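Home Journal Archive Letters About

The Afternoon the Right Arm Didn't Stop

Monday, September 21, 2026
by Jaime Calado

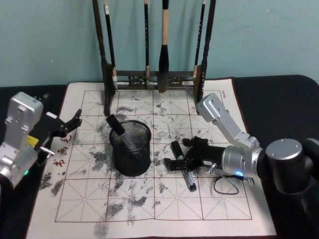

I promised myself I would write this down tonight, before I started remembering it kindly. We had been putting markers into the pen cup since lunch, the same little job over and over, and I'd gotten so comfortable that I was thinking about soup. Then on run 12 the right arm closed on a marker, lifted it a little, and simply kept going — sideways, past the place where it should have slowed down, with a sound from the wrist like somebody dragging a chair upstairs.

I said "stop" out loud, bless me, as if it had ears. Lakmal was the one who hit the button. It took him 3 seconds by the log, and I would have sworn it was a whole minute.

No one was hurt, and I'm so grateful to be able to write that! But my hand had been on the mat just before. I'd reached in to straighten a marker that had rolled, without pausing the run, a thing I've scolded Duarte for more than once (he was very sweet and didn't bring it up, though he did make me tea with rather a lot of sugar in it).

We spent the rest of the day going through the log. Wilfredo thinks the wrist cable is catching when the arm reaches low and turns, and that the position reading drops out for a moment, so the arm believes it hasn't gotten there yet and pushes on. He found 4 dropouts from this morning alone, all small, all ones we'd waved away as slow pickups. I wrote to Kadach about a shorter cable and I don't expect to hear before October.

In the meantime we've turned the speed way down, and the rule is taped up next to the button in my own handwriting: hands in only when both arms are paused, and say it aloud. Florêncio wants a second button on the left side too, and I think he should have it.

I called Mom on the way home and told her work was fine — I'll tell her the rest on Sunday. My shoulders are still up by my ears. Bath, then bed, and tomorrow we start with the cable.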